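Tralto: a kit list for small rehearsal rooms
Kristine Dagdag, project report

My project looked at how power gets shared in a small rehearsal room. Outlets are usually along one wall, so players rely on power strips. I compared two layouts, one with the strips grouped in the centre and one with them spread out.

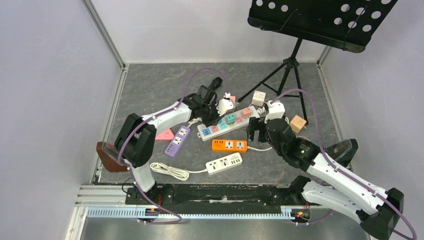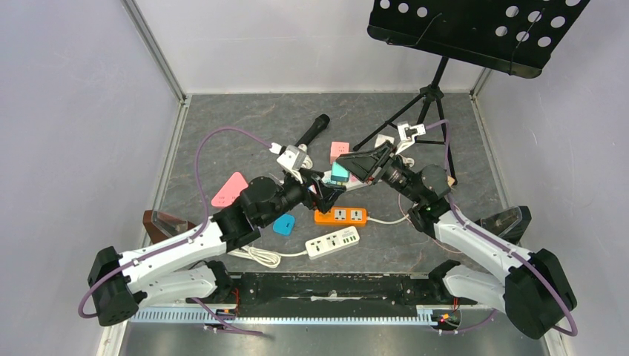
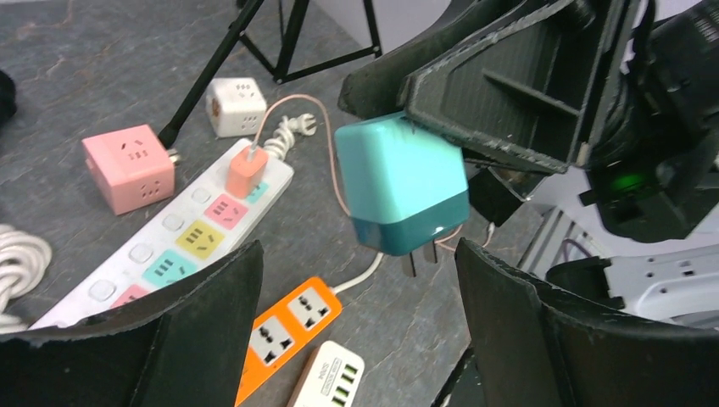
The spread layout needed more cord but made it easier to reach a free outlet. I would label every adapter next time.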